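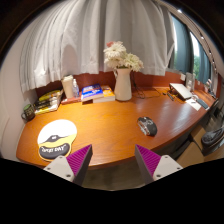 Hanne Tikkanen tells me the breaker is doing its job and I should stop resetting it. I accept that, but I would still like to know why it takes so long to trip, and what to move.

The circuit is a standard 15 amp breaker, 120 volts, feeding the office and one wall of the hallway. On it are a Griltness oil-filled heater, a desktop computer with one monitor, a lamp, and a Jerton laser printer. With only the heater and computer running, everything holds all morning. If I print a long job, the breaker trips several minutes later, sometimes after the printer has gone quiet. I put a clamp meter on the hot wire at the panel and the highest number I caught was 17 amps.

I have two questions. Why doesn't it trip at once when the current is over 15? And is a bigger breaker an option? The wire in the panel is 14 gauge. The house is from the sixties but this room was rewired before we bought it.

Posted by Ilgın Çetinkaya 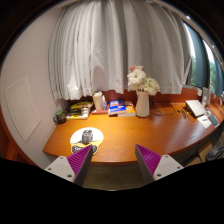 Office, window side.

Akua Mensah

Second part first. No. 14 gauge copper on a general household circuit gets a 15 amp breaker. A 20 amp breaker would allow the wire to run hotter than it is rated for, inside a wall where you can't see it.

As to the delay, a household breaker has two trip mechanisms. The magnetic one reacts to a short circuit, at many times the rated current, and it is nearly instant. The thermal one is a strip of two metals that bends as it heats. At a small overload the strip bends slowly. 17 amps on a 15 amp breaker is a small overload, and a trip time of several minutes or longer is normal. If the strip is already warm from a heater that has been on all morning, it has less distance to go.

The printer also does not draw a steady load. The fuser heats in bursts while it runs, and a clamp meter on a slow refresh will miss the peaks. Use the max hold setting if yours has one.

For loads that run three hours or more, the usual planning limit is 80 percent of the breaker rating. On your circuit that is 12 amps, or 1,440 watts. A heater on high commonly uses 1,500 by itself, so you are past the limit before the computer is on. Read the label on the Griltness. If it has a lower setting, use it and measure again.

Do this in order:
Run the heater on low for a week.
Find out what the hallway outlets are feeding. A vacuum or a charger counts.
If low is not enough heat, have a dedicated circuit run for the heater.

Ayuba Mensah

Just get a 2,000 watt one and it will heat the room faster and shut off sooner. Problem solved. Mine has been fine for years.

Akua Mensah

Ayuba, on 120 volts that is nearly 17 amps from the heater alone. Yours is probably a 240 volt unit on its own circuit. It can't go on this one.

Jamila Jayasinghe

Agree with Akua. Two additions.

Feel the heater plug and the outlet cover after an hour. Slightly warm is common. Too hot to keep a finger on means a loose or worn contact, and that outlet should be replaced before it is used again. Don't run the heater from a power strip or an extension cord.

Also, a breaker that has tripped many times can start to trip early. If it still goes with the load well under 12 amps, have an electrician swap it for the same rating and the type listed for your panel.

Ilgın Çetinkaya

Label says 1,500 on high and 900 on low. On low with a long print job running, max hold gave 14.2 amps and no trip. The hallway outlet had a dehumidifier on it, which I have moved to the kitchen. Plug is slightly warm. I will ask for a quote on the separate circuit.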